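5.3 Emptying and relining the kitchen bin

The Rowbotham round bin has no lid and no inner bucket. Waste goes directly into the liner or, if no liner is fitted, onto the base.

1. Place the bin on the floor, clear of the cabinet doors.
2. Press the contents down toward the base. Do not use bare hands.
3. Remove wipes and packaging that have stuck to the wall of the bin.
4. Lift the liner by the rim and tie it off. Without a liner, tip the contents into a larger bag.

CAUTION: Do not put broken glass or hot ash in the bin.
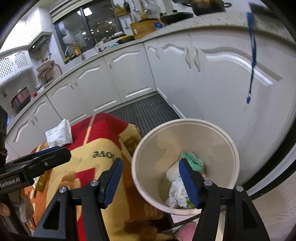 5. Wipe the inside from the rim down with 300 ml of warm water and a drop of dish soap. Let it dry for 5 minutes.
6. Open a new liner and fold 3 cm of it over the outside of the rim.

NOTE: The bin narrows toward the bottom. Push the liner all the way down before first use, or it will slip when loaded.

7. Return the bin to its place. Keep it away from the stove and from blankets or other loose fabric.

Liners are listed under Gomard size 9 in the parts table. For stains that remain after step 5, see 5.4.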